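Search this site Search

Graven sim bench, notebook, June
Hirgate visit: demo of the block pick in simulation, plus notes for the next one
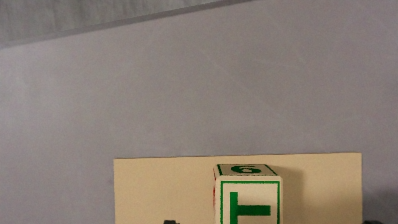

1. Setup before the visitors came in

Bench machine up at 8:15. Loaded the Stikolon scene build, the one with the tan sheet and the alphabet block. Wrist view on the big monitor, overhead view on the laptop so the operator could see the whole arm. The visitors mostly watched the wrist view, as last time.

Scene settings were left as they were for the Menon runs. Table texture with the faint scratches on. Shadows on. Block pose randomized in a small patch near the far edge of the sheet, yaw in quarter turns only, so the letter comes up sideways about as often as it comes up straight. With the T on its side the crossbar runs along the left of the face, and the policy has no trouble with that. The visitors had more trouble with it than the policy did; two of them asked what the shape was.

Seed for the first episode was 608. Written down because the same seed will be used for the comparison next month.

2. What we ran

The plan was 25 episodes in three groups, with talking between groups. We got through all 25 but the talking ran long and the last group was done with the room half empty.

First group: plain pick and lift. Block on sheet, gripper comes in with a fingertip on either side, closes, lifts, holds for two seconds, opens. No failures.

Second group: same, with the light moved. The light was shifted so that the block threw its shadow to the right, across the sheet. This is the case that gave us trouble in spring, when the old detector took the dark side of the block as part of the block and put the grasp center too far over. New detector did not do this in any episode we showed. I would not claim more than that from a group this small.

Third group: block swapped between letters. One failure, on a start pose where the block sat very close to the edge of the sheet. The right finger came down early and pushed it. Log saved, step 1,504 is where the finger first touches. The operator let it play to the end and then ran it again slowly, which went over better than the clean episodes had.

3. Questions from the Hirgate group

Copied from the whiteboard, with the answers we gave or should have given.

Why a sheet under the block? Contrast, and it gives the scorer a known plane and straight edges to check against. A cream block on the bare gray-brown table is also fine for the detector, but the placement score is easier to read with the sheet there.

Does it read the letter? No. It gets the face outline and the pose. The printed square just inside the edges of the face helps a good deal with the pose, more than the letter does. We had one set of blocks modeled without the outline and the yaw error went up. Those results are in the Menon folder and should be cleaned up before anyone outside asks for them again.

How close is it to the real arm? The table and the block are close. Contact is not. Simulated fingers are stiffer than ours and the friction value is a guess that happened to work. We said so.

Can it do a stack? Not in this build.

How long to train? We gave the number of episodes, 1,913, and did not give hours, as the hours depend on which machine was free.

What happens if the block leaves the view? The wrist camera loses the near part of the block on final approach in any case, and the policy runs the last part on what it saw earlier plus finger position. There was a fair amount of interest in this. Somebody asked why the camera is not mounted further back. It was, until the bracket started showing up in the image - moving it forward was the cheaper fix. Worth trying a wider lens setting in the sim before changing hardware again.

4. Problems

- Laptop overhead view lagged behind the wrist view by a visible amount in the second group. Cause not found. Went away after restart.
- Monitor brightness too low for people at the back. The table and its darker edge strip ran together on the projector copy. Turn up before next time.
- The texture on the surface beyond the table drew a question about whether it was carpet. It is a stock gray texture. Could be swapped for something plainer.
- Print on the side faces gets squeezed at steep viewing angles. A numeral on the side away from the camera is readable if you know it is there. No effect on the pick. If we ever want to use the side faces for pose, the texture resolution has to go up first.
- Reset between episodes takes too long to stand through in silence. Either shorten it or have something to say.

5. For the next visit

Cut to 15 episodes. Keep the light change, drop most of the plain picks.

Put the failure in on purpose. Use the saved log and run it at quarter speed, then run the same start pose with the corrected approach height if that is ready.

Have the real block set on the side table so people can handle one while the arm resets. There was one in the drawer the whole time and we forgot it.

Print the seed and the episode number on the screen. At present it goes only to the terminal, and I was calling the numbers out.

Approach height: raised by 4 mm in the config after the visitors left, on the theory that the early finger contact comes from there. Reran the failed start pose five times, no push. Not yet tried on the full set. Will queue the full set overnight and paste the scores under this entry.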